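7.3 Letting the arm near a bench job

We do get asked whether the Neresow can take over the fiddly work yet, the boards and the brackets, and our answer for now is "some of it, with you standing there". It's happy enough sorting and carrying. Close work on a server board is slower going, so please set aside a good 17 minutes the first time and put the kettle on beforehand.

1. Power the server down, unplug it and take the lid off.
2. Clip on your wrist strap.
3. Load job 346 from the bench menu and choose Half Speed.
4. Jog the arm until the tip is close to a screw on the processor bracket, then press Hold.

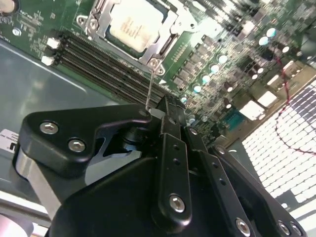 Fig. 13. Probe tip near the lower bracket screw, memory slots empty.

5. Look at the tip from two sides, and nudge it over if you don't like what you see.
6. Press Resume, keeping your other hand on the stop button.

Note: Shiny metal under bright overhead lights can muddle the camera. Dilruba Dewan at our Skedham workshop dims hers a little, and we've taken up the habit too.

CAUTION: Don't leave the arm on its own with an open chassis, even if it's behaved beautifully all morning. Error 788 means it has lost its position. Press Stop and go back to step 3.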